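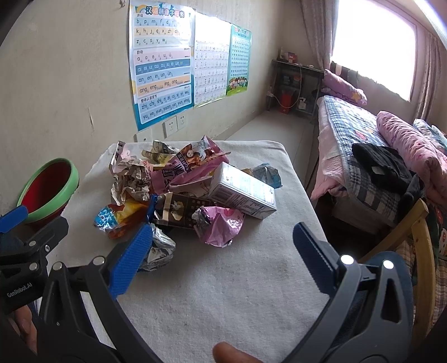
Slide 1. Mixed packaging on the cloth, grippers open, bin to the left.

Start without a greeting, the chair will have done that. Give the title: automation on the sorting bench at Heltano, and what it changes for the people who work there. Leave the slide up for the first two minutes.

Point to the carton first. Rigid, flat sides, barcode on the near side. An arm handles this class of item well. Then the foil wrappers. They crumple, they reflect light, and they lie over one another. Most of our failed picks at the Clullville site are foil.

Mention that the hand tools have two jaws with blue pads and that a person does the picking. The arm is trained on those picks. Say this slowly, it comes up in questions every time.

Next: staffing. Before August the Clullville line had 51 sorters. It now has 50. One retired and the post was not filled. Do not present this as proof of anything – the arms cover one shift only.

What did change is the job itself. Three points, one slide each.

Pace. The belt used to set it. Now the arm stops and waits for a person to clear a jam, so work comes in bursts. Krum Begović's shift log shows 948 stops in the trial period. Read the number, then pause.

Skill. Sorters who record picks with the hand tools are paid at the operator rate. Sorters who clear jams are not. Vlasta Georgiev raised this with management and it is still open. State it as open.

Strain. Fewer reaches across the belt, more grip work with the tools. Senad Mladenović's team rotates at 2 hours. The Kelmendi site has no rotation rule yet.

Skip the Patach cost slide if we are past the half hour. Kastriot has the figures and can answer from the floor.

Last slide: ask who decides what the arm leaves for people to do. Take questions, and repeat each one into the microphone for the back rows.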